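Novel With One Untranslatable Word Gets 11 Translations of It

9/2/25

The small press Rurka will publish its first title in English this October, a 700-page novel called Florari, and has settled the question of how to translate the book's favorite word by declining to settle it.

The word is "daro." It appears on the first page, when a grandmother says it to a goat, and it keeps turning up until the last chapter, when the goat's owner says it to a bank. Depending on who is speaking, it can mean "fine," "enough," "I heard you the first time," or a kind of tiredness that sets in after company has left. The press has confirmed that it is also a soup.

Early drafts left the word in the original, with a footnote. The footnote grew to 2 pages, and test readers reported that they liked it better than the chapter it was attached to. A second draft used "okay" throughout, which made the funeral go by rather quickly.
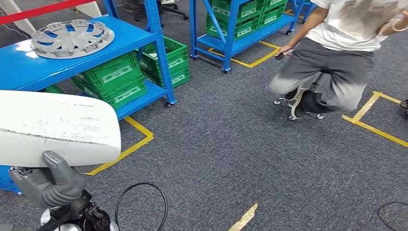 A gripper holds a curved white panel, with a black cable on the carpet.

The published version uses 11 different English words and phrases, chosen by scene. "Suit yourself" does most of the work in the village chapters. "There it is" was saved for the wedding. The soup is called soup.

Rurka posted a sample chapter on its website last month and invited comments, and it got them. One reader wrote that swapping the word out robbed the book of its music. Another wrote that the music had been giving her a headache and she was glad to see it go. A third had read the chapter in the wrong order and thought it was an improvement.

The title gave less trouble. Florari is the name of the town where the story takes place, and towns are allowed to stay as they are. The press did consider adding a subtitle for American bookstores and received 17 suggestions from its mailing list, most of them containing the word "daughter." The novel has no daughters in it. The cover will carry the title alone.

A reading in both languages is planned at Yu, the bookstore and tea counter that has hosted the press's last few launches. Seats are free, and the original and the translation will be read a page at a time, in turn. The full book will not be attempted. Soup will be served during the break, and the menu board will list it as daro.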